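雷尔维尔（Relville）短租公寓与共享办公区
公共区域卫生与安全检查表（附检查意见）

适用范围：一层接待厅、共享办公区、茶水间、二层走廊及客用阳台
检查月份：三月
检查人：Mercedes Cuadros
陪同人：Bereket Tamiru
复核人：Kyriaki Chrysikopoulos
结果标记：合格／待整改／不适用

一、通道与疏散

1.1 主出入口及疏散门可由内侧直接开启，无需钥匙。
结果：合格
意见：闭门器回弹力度适中。东侧门下沿密封条略有翘起，不影响开启，列入日常维修。

1.2 疏散通道净宽符合本单位管理规定，无物品堆放。
结果：待整改
意见：二层走廊尽头存放折叠婴儿床两张及纸箱若干。已当场通知楼层负责人移至储藏室，同一位置上次检查亦有记录，请楼层负责人书面说明。

1.3 应急照明及疏散指示标志工作正常。
结果：待整改
意见：断电测试中，茶水间外侧一盏应急灯在19分钟后熄灭，未达到本单位要求的60分钟。电池组需更换，更换后重新测试。

1.4 疏散示意图张贴于各层明显位置，内容与现场一致。
结果：合格
意见：接待厅示意图仍沿用改造前的房间编号，路线无误，下次印制时一并更新。

二、清洁用品与化学品管理

2.1 分装喷壶应贴有标签，注明内容物、稀释比例及分装人。
结果：待整改
意见：清洁车上两只分装喷壶的标签字迹已磨损，无法辨认稀释比例。内容物已按规定处置，喷壶停用。今后标签一律使用防水材质，手写部分加覆透明胶膜。

2.2 不同类别的清洁剂分开存放，含氯产品不得与酸性产品同柜。
结果：合格
意见：储藏室上下两层分区清楚。Grilell 中性清洁剂的安全说明书已存入文件夹，旧版应撤出。

2.3 抹布按区域分色使用，卫生间用布不得进入茶水间及客用区域。
结果：合格
意见：分色对照表贴于储藏室门内侧。抽问两名保洁人员，回答均正确。

2.4 桌面、台面的清洁程序按岗位说明执行。
结果：合格
意见：客用桌面应先清除碎屑，再喷洒清洁剂，沿同一方向擦拭。木质桌面用量从少，不得留有积液，接缝处以干布收尾。

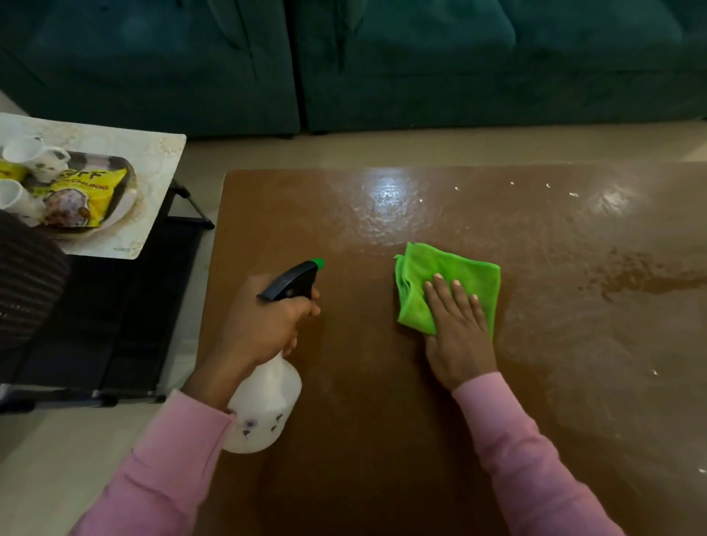
2.5 清洁剂储藏室上锁，钥匙领用有登记。
结果：待整改
意见：登记簿有三处仅签领用、未签归还。Colleen Després 已核实钥匙均在柜内，登记须补齐并注明补签原因。

三、用电与设备

3.1 插座、插线板无破损、无过热痕迹，不得串接。
结果：待整改
意见：共享办公区靠窗一侧发现两个插线板串接，末端连接电热水壶。已当场拆除。建议在该处增设固定插座，报价由 Bastetti 工程部提供。

3.2 茶水间电器外壳及电源线完好，接地可靠。
结果：合格
意见：微波炉门封清洁，冰箱背部散热空间充足。

3.3 配电箱前方无遮挡，回路标识完整。
结果：合格
意见：第七回路标识为手写，可辨认，宜改为打印标签。

四、消防器材

4.1 灭火器压力指示在正常范围，铅封完好，月检卡已签。
结果：合格
意见：编号77的灭火器挂钩松动，Bereket Tamiru 已在检查期间紧固。

4.2 灭火毯置于茶水间易取位置。
结果：合格
意见：无。

4.3 烟感探测器无遮盖，测试按钮响应正常。
结果：合格
意见：接待厅探测器附近悬挂装饰物，距离尚可，请勿再向该方向增挂。

五、家具与坐具

5.1 桌椅结构稳固，无松动、开裂或尖锐突出物。
结果：待整改
意见：共享办公区一张高脚凳脚踏横杆焊点开裂，已挂牌停用。其余坐具经施力晃动检查，未见异常。凡停用家具应移出客用区域，不得仅以翻转或靠墙方式处理。

5.2 编织类、条状类及镂空坐面应定期清除缝隙积尘，并检查有无断股、翘起。
结果：合格
意见：此类坐面不宜大量喷洒，清洁剂应先喷于布面，再逐段擦拭。座圈内侧及坐面中央易积灰，须单独处理。发现断股即行停用，以免勾挂衣物或划伤皮肤。

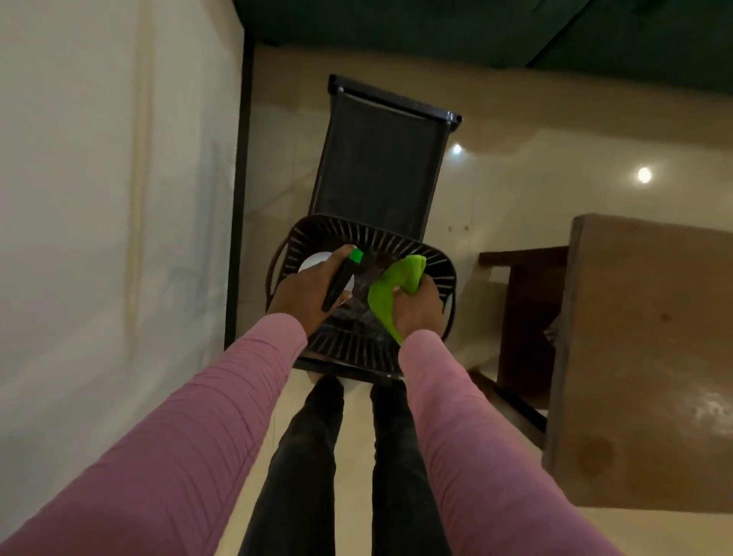

5.3 椅脚防滑垫齐全，移动时不损伤地面。
结果：待整改
意见：缺失防滑垫四枚，均在接待厅。库存规格与现用椅脚不符，须另行采购，Sisodia 目录中有相应尺寸。

5.4 客用阳台家具单件承重标识清晰，大风天气有固定措施。
结果：合格
意见：固定绑带存放于阳台门旁箱内，箱盖应注明用途。

六、地面与防滑

6.1 地面平整，无绊倒隐患，湿滑时设置警示牌。
结果：合格
意见：警示牌共三块，其中一块铰链偏松，仍可站立。

6.2 楼梯防滑条完整，扶手牢固。
结果：待整改
意见：二层至一层第五级防滑条右端脱胶。请于本月内重新粘贴，粘贴期间封闭该侧通行。

七、整改安排

应急灯电池组更换及复测：由 Bereket Tamiru 负责，复测记录附于本表之后。
二层走廊清理：即时完成，由 Clementina Teixeira 确认并签字。
分装喷壶标签：由 Colleen Després 负责，新标签启用前一律使用原装容器。
脚凳维修或报废：维修费用超过400欧元时，须先报复核人批准。
防滑垫与楼梯防滑条：合并采购，到货后由维修班统一安装。

八、复核意见

同意检查人所列各项结果。1.2项属重复发生，整改责任须落实到具体岗位。3.1项在固定插座安装完成前，茶水间以外区域禁止使用电热水壶，通知由前台发出并张贴。2.5项登记簿补齐后送复核人查阅。

复核人：Kyriaki Chrysikopoulos
检查人：Mercedes Cuadros
存档：行政办公室，安全检查卷宗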